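## 沙发布料怎么挑、怎么养:二月家居栏

上期栏目登出之后,收到的来信里问得最多的是布艺沙发。有人问浅色能不能买,有人问起球怎么处理,还有几位问旧沙发是换套子还是整张换掉。这一期就集中谈布料,木架和弹簧留到下一期。

先说选料。店里的标签通常会写成分、克重和耐磨次数。成分看大类就够了:棉麻摸着舒服,容易皱,下水会缩;涤纶结实,颜色稳,夏天坐久了闷;混纺介于两者之间,市面上卖得最多。羊毛料冬天很好,价格高,还要防虫,家里养猫的要多想一想,猫喜欢在上面磨爪子。

耐磨次数是用机器在布面上反复摩擦测出来的,各家用的测法不一定相同,标签上的数字不能直接拿来横着比。买之前问清楚是哪一种测法,店员答不上来的,可以请他们向厂家要一份检测单。客厅里天天坐的沙发,耐磨要高一些;客房里一年坐几回的,不必为这一项多花钱。

织法也有影响。平纹密实,不容易勾丝;粗纺的圈圈料看着厚软,钥匙、皮带扣和宠物的指甲都容易把线挑出来。绒面有方向,顺着摸和逆着摸颜色深浅不同,坐过之后会留印子,属于正常现象,用软毛刷顺一个方向刷几下就能恢复。介意这种印子的人,一开始就不要选绒面。

颜色方面,来信里普遍的看法是浅色不耐脏,深色耐脏。实际用下来,深色更显灰尘和毛发,黑色和藏青尤其明显。浅灰、燕麦色、中等深浅的棕色比较省事。夹花纱,也就是一根线里混了两种以上颜色的料子,小的污渍不太看得出来。纯白的可以买,前提是套子能拆。

拿色样回家看这一步不要省。店里的灯多半偏暖或者偏亮,同一块灰布,在店里看是暖灰,到了朝北的房间可能发蓝。Isaksson 和 Gakport 两家都可以借样布,每次最多借3块,到期还回去就行。样布拿回来以后放在旧沙发上,早上看一次,傍晚看一次,开了灯再看一次。有地毯的,把样布铺在地毯旁边看,两种灰放在一起不协调是常有的事。

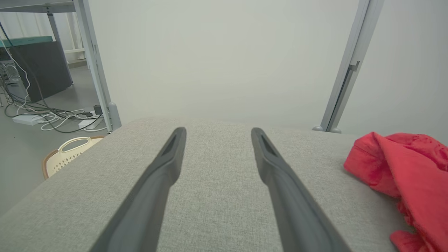
再说日常保养。每周吸一次尘,用扁嘴或者带毛刷的吸头,坐垫缝里要吸到。饼干渣和沙粒留在缝里,人一坐就跟布面摩擦,时间长了磨损都出在接缝附近。坐垫能翻面的每个月翻一次,左右也要对调。大多数人家里固定坐一个位置,不对调的话,那一块会先塌下去。

日晒对布料的损害比较大。靠窗的沙发,朝窗的那一侧扶手和靠背顶部会先褪色,一两年就能看出来。有条件的把沙发挪开一点,没条件的中午拉上纱帘。棉麻比涤纶褪得快,这一点在选料的时候就可以考虑进去。暖气片旁边也不要靠得太近,布料受热发干,背面的涂层容易开裂掉粉。

洒了东西,先吸干,不要擦。用白色的棉布或者厨房纸压住,换一面再压,直到不再吸出水分。有颜色的毛巾会掉色,不要用。茶和咖啡用清水加一点中性洗涤剂,从污渍外圈往里点着擦,最后用清水再过一遍,把残留的洗涤剂带走。洗涤剂没有清干净,干了以后那一块发黏,比别处更容易吸灰。油渍先撒玉米淀粉,放一夜,第二天吸掉。血渍用冷水,热水会让它固定在纤维里。

任何清洁剂都要先在看不见的地方试,沙发背面靠下的位置比较合适,等干透再看有没有变色。标签上写着只能干洗的料子,水渍本身就会留下一圈印子,这种情况直接送去清洗店。

可以拆洗的套子,拉链拉上再进洗衣机,水温不要超过标签上写的度数。晾到八成干就套回去,让它在垫子上干透,这样不容易缩,褶子也少。不要烘干。同一张沙发上的套子要一起洗,只洗其中一个,几次以后颜色就不一样了。

关于起球。新沙发头几个月起球很常见,混纺料比纯料明显,是织造时留下的短纤维浮到表面。用电动修毛器贴着布面轻轻推过去,推2次就够了,压得太重会伤到底下的纱。半年以后一般会少下来。如果一直起,而且布面越来越薄,那是料子本身的问题,应该去找卖家。勾出来的线头不要剪,用钩针或者粗一点的针从背面带回去。

最后说换套子还是换沙发。在 Beltcombe 开软包修理铺的 Sixten Moen 给的办法是先看架子:一手抬起沙发前面的一角,抬到离地一拃的高度,另一只前脚如果还没有离地,说明架子已经松了,换布的钱不值得花。架子没问题,再按坐垫。海绵按下去慢慢回来的可以继续用,按下去留坑的要换芯。换芯和换面一起做,工钱比分两次便宜。

他那里做一张双人沙发的整套换面,从拆到装要2个星期,布料另算。自己带布去也收,但要提前把布拿给他看,太薄的料子他不接,理由是绷紧以后接缝撑不住。有花纹的布要多买一些,对花会有损耗,条纹和大格子费得最多。买布的时候一次买足,不同批次染出来的颜色会有差别,过半年再去补,多半对不上。剩下的布不要扔,卷起来收在柜子里,以后补扶手用得着。

也有读者问现成的弹力套行不行。Lerkotine 的弹力套尺寸比较全,出租房里用,或者家里有小孩、过几年打算换沙发的,用它过渡没有问题。缺点是坐一会儿就会滑,需要把泡沫条塞进靠背和坐垫之间的缝里固定。圆扶手的沙发套上去多少会有褶子,方扶手的效果好一些。买之前量三处:扶手外侧到外侧的总宽、坐深、靠背高度。带贵妃位的沙发要分开量,左右不要弄反,以坐着的人朝外看的方向为准。

布艺清洁的问答手册还剩70份,放在前台旁边的架子上,需要的可以自己取。下一期谈木架、弹簧和坐垫填充,有问题请在周一之前来信,信里最好写明沙发用了几年、标签上的成分和家里有没有宠物。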